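Friday, 24th January

The second pair of arms went live at Clellow this week, so that makes two, and the sock jobs have moved over to them. I've been on the drying side for years and this is the biggest change I can remember. We used to have a person at each rack, pegging and unpegging. Now one of us minds both stations and steps in when something gets stuck.

My hands are better for it. My feet are not, as I walk between stations all day. Pay is the same, though Oskari Ojala has asked for the minder's job to be graded properly and we should hear in August.

The small stuff is still the slowest. A striped sock and a few white pegs on a plastic rack take a lot of care when you are all gripper.
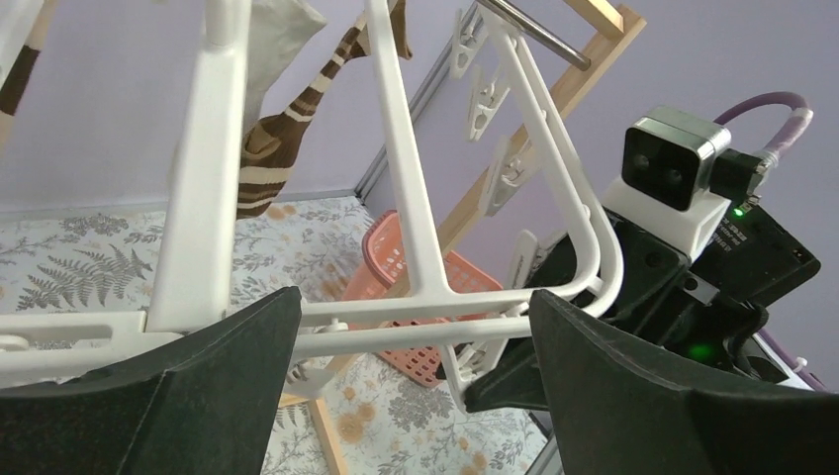

## What I do now

Mostly I log stoppages. We had over 500 last month, and I write up each one on the Dasa sheet by hand. I also set the racks up in the morning and do the folding, which stays with us for now.

Two of the evening people have gone to the Buminport site. They were asked first, and both said yes, but the tea room is quieter and I miss the company.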